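Stoddale Workshop Builds Hand-Held Grippers for Cloth Folding Project

STODDALE - Members of the Nirkard shared workshop have finished a second pair of hand-held grippers for their cloth folding project and have started recording with them at the workshop's long wooden table.

The grippers are worked by hand. A person holds one in each fist and uses them to pick up, turn and fold small pieces of laundry while a camera on each tool records the motion. The group plans to use the recordings to train a pair of secondhand robot arms, which it bought last year and has so far used mostly for stacking blocks.

The parts are black printed plastic, with brass bushings pressed into the pivot holes of the linkage. The first pair, made in January, ran without bushings. The holes wore oval within a few weeks and the fingertips no longer met squarely, which made it hard to pinch a single layer of fabric. The new drawings also move the screws on the fingers so that a worn grip strip can be changed without taking the linkage apart.

Materials for the project have cost $1,479 to date, not counting the arms. Most of that went to cameras, filament and hardware. The workshop paid $700 of the bill from its tool fund, and members who are working on the build covered the rest.

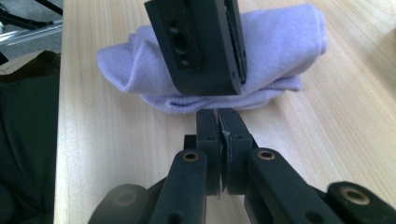 Knits have been the slowest to work with. A woven dish towel holds a crease once it is pressed down, but a knit rolls at the edges and has to be held with one gripper while the other straightens it. Members have been told to start over if a fold slips and to keep the bad take in a separate folder. Those takes may be used later to teach the arms how to recover.

The group has recorded 3,591 folds so far, counting both pairs of grippers. It had hoped to reach that number by spring but lost time when the first set was taken out of service. Takes made with the worn fingers have been kept, though they are marked and will be left out of the first round of training.

Eleven members have signed up for recording shifts, which run in the evening after the woodworking benches close. Each shift lasts an hour. Longer sessions were tried at first and dropped after several people reported sore thumbs. A softer return spring is being tested on one gripper.

Grip material is still an open question. The group has tried rubber sheet, silicone tape and a gritty strip of the sort used on stair treads. The rubber picked up lint and the tape peeled at the corners. The gritty strip holds fabric well but can pull threads on thin shirts, and for now those are kept out of the pile.

The linkage is adapted from Astum, a set of open drawings that members found online and changed to suit the workshop's printers. The outer links were made thicker after two of them cracked near the pivot. The changed files will be posted on the Nirkard page along with a parts list and print settings.

The arms are to be mounted at the end of the same table once the new brackets are ready. Goicoechea, a machine shop two doors down, is cutting the brackets from scrap plate at no charge. First tests will be done with hand towels at low speed.

Anyone with clean, unwanted clothing in plain colors can leave it in the bin by the workshop's front door. Items with zippers or metal buttons are not needed at this time. The workshop opens at 4 p.m. on weekdays, and recording shifts begin at 7.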